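Hand-held grippers: pad grip on small parts, Bukier pads vs. stock
Forum > End effectors > Parallel and linkage types

bfigueiredo
Posted July 2018

Comparing pad materials on a pair of hand-held linkage grippers. Target set is jewelry and a wristwatch, in and out of a shallow open box, on a bedspread. Soft ground was deliberate. A rigid table lets you press down and cheat the approach height.

Blue textured pads on both units. The left finger overlaps the box's front corner if you come in from the front, and the right finger ends up over fabric and tends to drag it.

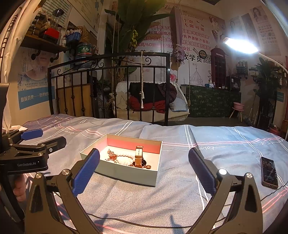 Logging is at 60 Hz per unit over USB. Jaw width comes from the encoder and I don't correct for pad compression, so anything thinner than the pad texture reads as closed. Chains and thin bangles are the worst. Has anyone put a Valletti force board on a linkage this size?

tolstack
Valletti board works but it drifts. Mine needed a re-zero every 4 minutes until I moved the amplifier away from the motor driver. You have no motor, so you might be fine.

I'd drop the textured pads for rings. Smooth silicone, 60 Shore A. Texture leaves you with point contacts and the ring rolls.

shenriques
Disagree with tolstack. Smooth pads pick up lint from a bedspread and after a few dozen cycles the friction is gone. We ran 600 cycles at Wilesport on cloth with both. Textured lost less. The rolling is an approach angle problem. Get the band across the fingers and keep the jaws low.

tolstack
600 cycles on one cloth is one data point. What was the pick rate?

shenriques
99 percent on watches, a lot worse on earrings. I don't have the ring numbers split out. Teixeira kept that log, will ask.

bfigueiredo
Ring is where I am now. Jaws slightly open, low approach, stone not aligned to anything in particular. Second unit comes in from the right at an angle so I can try handovers.

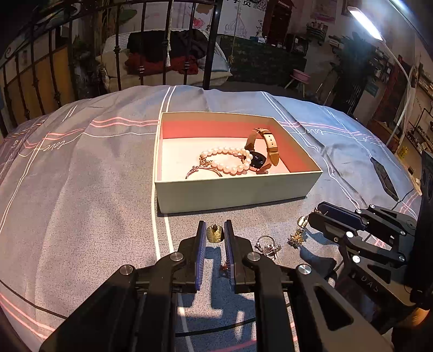
Gold ring between the fingertips, second gripper at right, box behind.

With the jaws this low the linkage plates get near the fabric before the pads close. I may shim the pads forward.

tolstack
Shimming forward changes your width zero. Recalibrate or the two units won't agree on the handover.

shenriques
He's right on that one. Also check the pivots for play while you have it apart. On ours the slop in the linkage was larger than the pad compression you're worried about.

bfigueiredo
Will measure both. Silicone set from Bukier is on order, so I'll run the same items with each pad and post the widths.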